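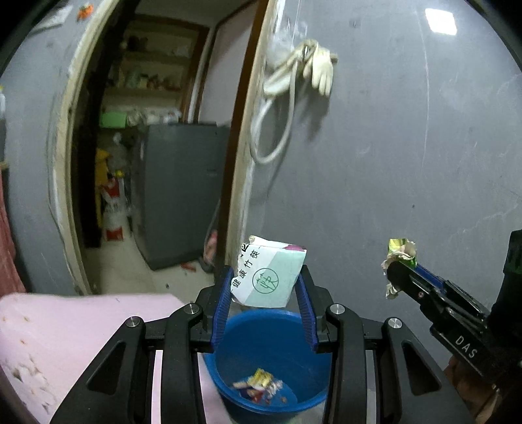
TALK NOTES – takeout waste, what we learned
16 Apr 2024, Harnden library, back room
Keep it under 20 min incl. questions

START
Say hi, thank the library. Phones off. Ask for hands: who has a kitchen drawer with soy sauce packets in it. Wait for the laugh. Move on fast.

Why I care – I ran the counter at a noodle place before this. Bagged every order myself. Put chopsticks, napkins, forks in every bag whether people asked or not. Never once thought about it.

PART 1 – what goes in the bag
Most takeout goes to somebody's home. Home has forks.
Food itself is maybe half of what you carry in the door. Rest is wrap.
List quickly, don't linger: bag, second bag, lids, sauce cups, napkins, cutlery, menu nobody reads.
Small stuff is the worst stuff. Too small for sorting lines, blows around, gets food on it. Paper sleeves could be recycled on paper but a greasy one is trash in most towns. CHECK the Harnden rule before saying this out loud, I think they changed it.

PART 2 – the Stulta Street trial
4 restaurants, all of March. One change only: cutlery by request. Box on the order form, left unticked.
Before: 900 sets a week going out between them.
Don't give the after number yet!! Ask the room to guess. Somebody will say half.
After: 100.
Pause here. Drink water.
Complaints – 2 the whole month. One was a guy eating in his truck, fair enough, the driver now keeps spares. Other one wanted more napkins which we hadn't even touched.
Owners happy, fewer boxes to order and more shelf room. The dumpling place put its saving into better lids. Tell the lid story only if time.

PART 3 – what didnt work
Sign at the counter. No one reads signs. Horobets Deli had a big one taped at eye level, staff still got asked all day.
Refund for bringing your own container – too fiddly at the register, line backed up, dropped it after the first week.
Compostable forks. Fine if your town composts. Ours doesnt. They go in the same truck as everything else. Be nice about this, someone in the room will have bought a case of them.

PART 4 – asks
Restaurants: change the defualt. Costs nothing, do it tonight.
Apps: Feltoreck already has the box, it's buried on the last screen. Want it up top. Letter is on the table by the door, sign it on the way out.
Everybody else: write "no cutlery" in the notes field. Works most of the time. If they send it anyway, don't yell at the kid on the phone.

QUESTIONS they'll ask
Hygiene? Wrapped sets stay wrapped, kept behind the counter, same as before.
Bamboo vs plastic? Don't get dragged in. Using fewer comes first.
Delivery bags? Next trial. No numbers yet, say so.

Stack chairs after. Key goes back in the slot at the front desk.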